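Subject: Re: [manip-learning] box-filling demos, uneven light and the blue pad

Abundio Meléndez wrote:
> I reran the Kuusisto baseline on the 1178 tabletop demos. Grasp
> labels on soft items are still poor. Is it the clutter or the
> lamp? Please send something from the dim set before I retrain.

Two views from that set follow. The first has the glove, the fuzzy pouch and the bundle of thin sticks in front of the open box, with strong light on the left and very little on the right.
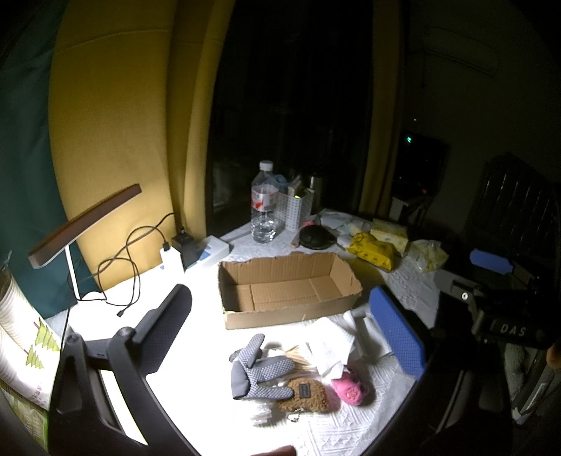 Zirari Group, Contact and Grasping Lab

I think it is mostly the lamp. We split the demos by mean brightness under each finger pad and scored the Wududico contact labels separately. Of 515 label errors, more than 300 fell where the dark pad was the only one near the object. The blue pad has visible texture, so the tracker keeps it. The dark pad drops out in glare and in shadow - two different failures, same label.

Clutter matters less than I expected. Masking the back of the table changed very little. Soft items close to white paper are the exception, as with the pink plush toy against the crumpled tissues: 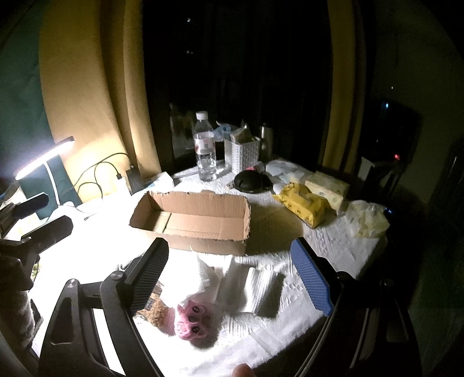

What I would change before retraining

1. Normalize exposure per pad crop. Full-image normalization made the lamp side worse.
2. Drop the contact label when only one pad is tracked. Jimomov accepts missing labels, the baseline does not.
3. Keep the box in view at the start of each demo - it is our only stable reference for pose.

Config is in the May branch. I have not tried item 3 with a closed box.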